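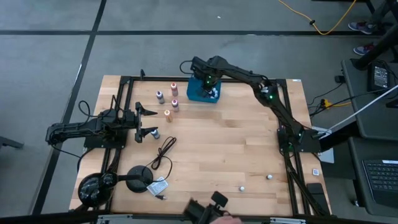 Figure 6. Sorneo two-arm table during a bottle task, view from the overhead camera.

6. Recording examples

This section covers recording examples by hand-guiding the arms. Calibrate both arms and check all camera views (section 5) before you begin.

6.1 Preparing the table

1. Put the bin at the rear centre of the table, where both grippers can reach it.
2. Set out the bottles between the left gripper and the bin. Change their order and spacing for each example. Lay one or two on their sides in some examples so that the system learns to pick them up from both positions.
3. Add one or two other objects if the task sheet asks for them. A desk lamp or a coiled cable is suitable. Keep these clear of the path between the bottles and the bin.
4. Check that the arm cables have enough slack at the wrist and elbow for the full reach.

Note: Loose caps may stay on the table if they are listed on the task sheet. Take away any that are not.

CAUTION: Keep hands and sleeves outside the rails whenever the arms are powered. Only the operator at the guide handles may start a recording.

6.2 Recording

1. Open Prarura on the workstation and choose the task from the list.
2. Type the operator's name and the table number.
3. Move both arms to the rest position and open the grippers.
4. Press Record. Wait for the tone before moving.
5. Carry out the task at an even speed. Pause for 2 seconds above each bottle before closing the gripper.
6. Bring both arms back to rest and press Stop.
7. Mark the example Keep, Repeat or Discard. If a bottle is dropped and then picked up again, mark it Keep and tick Recovery.

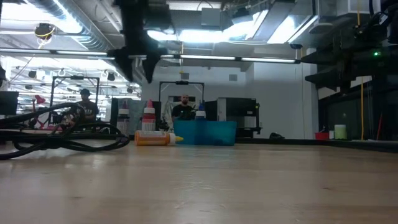
Figure 7. Low camera view of the table. Bottles upright and on their side next to the bin.

6.3 Checking the low camera

The low camera shows how high the fingers are above the table, which is hard to judge from overhead.

1. Play back the first example of each set at normal speed.
2. Check that the bottles and the near side of the bin are sharp. Blur on the nearest part of the tabletop is acceptable.
3. Check that coiled cables do not hide the bottle being picked up. Move the coil and record again if they do.
4. Check that ceiling lights behind the gripper do not make the fingertips hard to see.

Note: People in the background do not spoil an example. Ask them to stay out of reach of the arms.

6.4 Size of a set

A full set for one task is 400 kept examples. Do not mix examples from two tasks in one set. Prarura closes a set when it reaches the limit and copies it to the Ndlovu store overnight. If the copy fails with error 754, leave the workstation on and start the copy again from the Sets page.

Report faults to Laine Stankevičius at the Prurkholm workshop.

Section last revised November 2018.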